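Tandero Kraft Roll, 55 yards

I wrap pretty much everything in this stuff, and so does my mom (hi, Ingegerd!). It's thick, it folds crisp and it takes a rubber stamp beautifully.
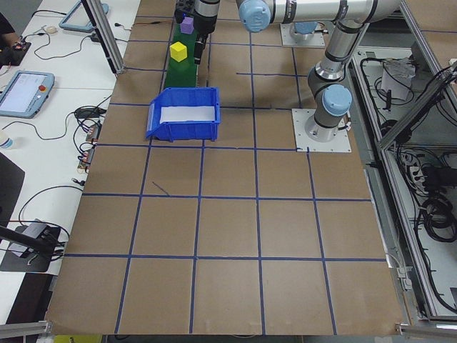
Brown kraft paper with a grid of dark blue tape.

It comes on a sturdy core and I ship it in a plain box.

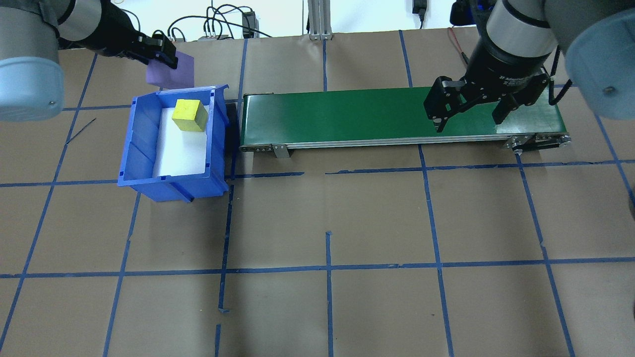 Shipping

I pack orders every morning until 11, so get yours in early! Rolls go out by ground, and if you want 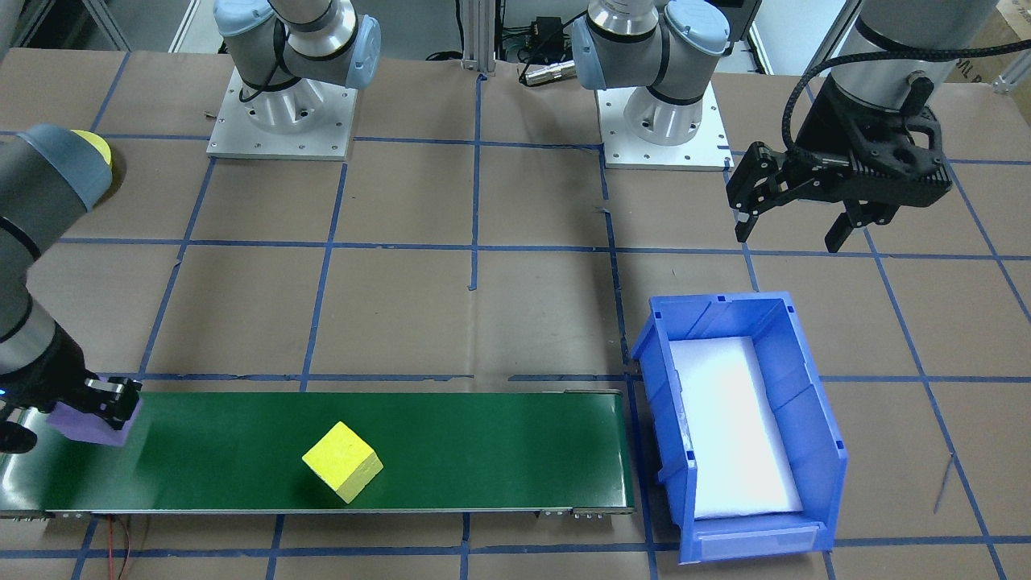

ribbon or tags from the Leiva line tossed in, just leave me a note at checkout. $23 a roll.
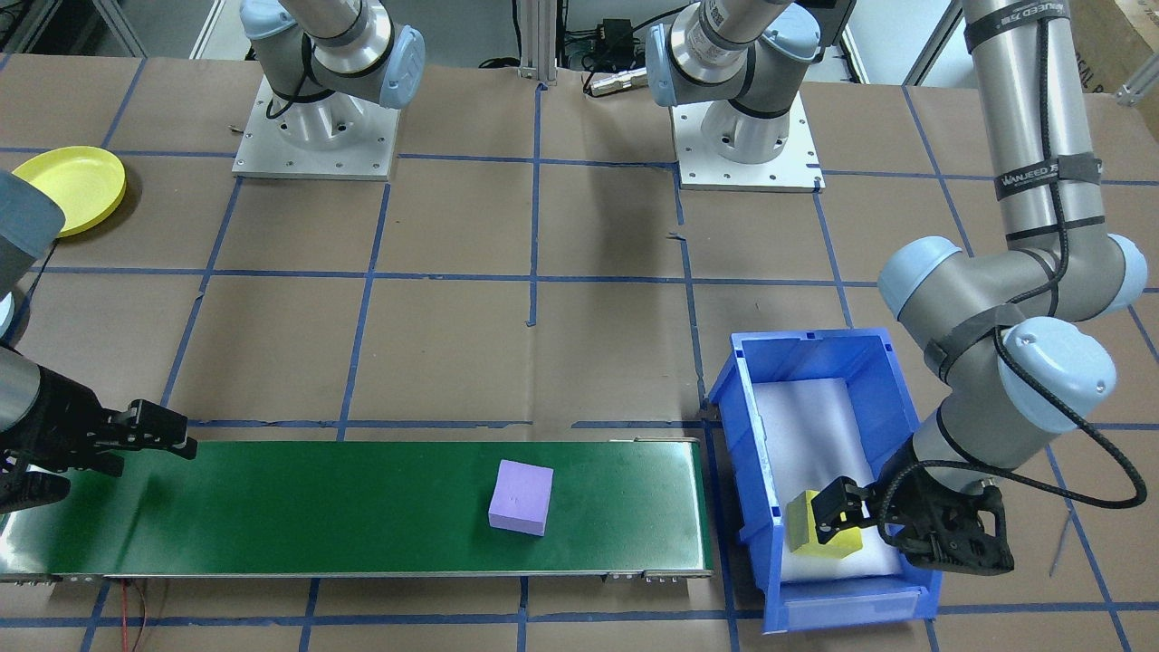
Kraft paper and blue painter's tape on a work table.

Questions? Ask for Elsa.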